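Ribbed plate

A ribbed plate is a thin panel stiffened by narrow raised strips, known as ribs, which are formed on one face or, less often, on both. The ribs increase the bending stiffness of the panel while adding little to its weight. Ribbed plates are found in moulded furniture, crates, pump housings, bridge decks and cast stove doors.

Principle

The bending stiffness of a flat plate rises with the cube of its thickness, so doubling the thickness makes the plate eight times as stiff but also twice as heavy. A rib places material further from the neutral axis, where it resists bending more effectively. A rib stiffens the plate mainly along its own length. Plates loaded in more than one direction therefore use crossed, radial or diagonal ribs.

Diagonal ribs also resist twisting. In small tables and stools they commonly run from the leg sockets towards the middle of the underside, so that a load on the seat is passed to the legs by a short path.
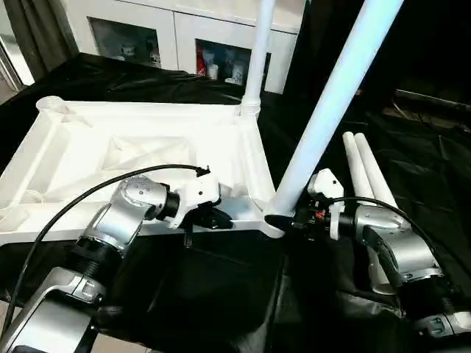 Proportions

In injection moulding the thickness of a rib at its base is normally kept to between half and two thirds of the wall it joins. A thicker rib cools more slowly than the wall around it and pulls the opposite face inwards, leaving a shallow hollow called a sink mark. Rib height is usually held below three times the wall thickness. Where more stiffness is needed, several low ribs are preferred to one tall one.

Ribs are given a slight taper, or draft, so that the part can leave the mould. The corner between rib and wall is rounded to lower the stress there - a sharp corner is a frequent starting point for cracks.

Sockets and bosses

A boss is a raised round feature which takes a screw, pin or leg. Bosses standing alone tend to lean under side load and are tied to the outer rim by short ribs. The Ellwood pattern joins each boss to the rim by two ribs set at right angles. The later Jireš pattern adds a third rib pointing towards the centre of the plate.

Testing

Ribbed plates are tested by steady loading at the centre and by repeated loading at one edge. Radomír Ševčík compared 27 moulded plates of equal weight and found that those with diagonal ribs carried a mean load of 1089 newtons before reaching the deflection limit, against 969 newtons for those with a square grid. The grid plates were easier to mould and showed fewer sink marks.

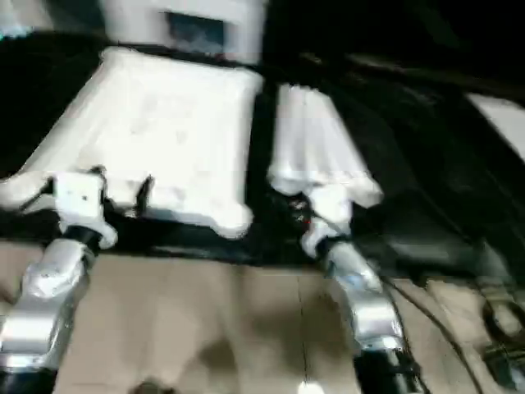

Vol. 27, p. 200

Ifeanyi Oyelaran later repeated the work at Sunano with plates held at three corners only. The advantage of the diagonal layout was smaller, and it disappeared when the outer rim was made deeper.

Limitations

Ribs collect dust and water and make a surface harder to clean, so they are generally placed on the hidden face. Tall, thin ribs may buckle before the plate itself fails.

See also: Boss (moulding); Draft angle; Gristeo grid; Sandwich panel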